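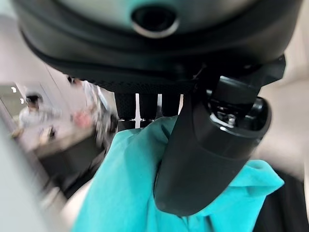 A turquoise cloth, creased as cloth should be.

I do not iron my cleaning cloths, and I think you should not either. My mother did, every one of them, and stacked them by colour. When I moved to Pindwood I kept her habit for two years. Then in May I stopped, and the kitchen was not any dirtier. A cloth has folds the minute you pick it up – why pay for electricity to remove them? My neighbour Yaneth Benavides says that a flat pile looks respectful to guests. Maybe so, but my guests have never opened that drawer.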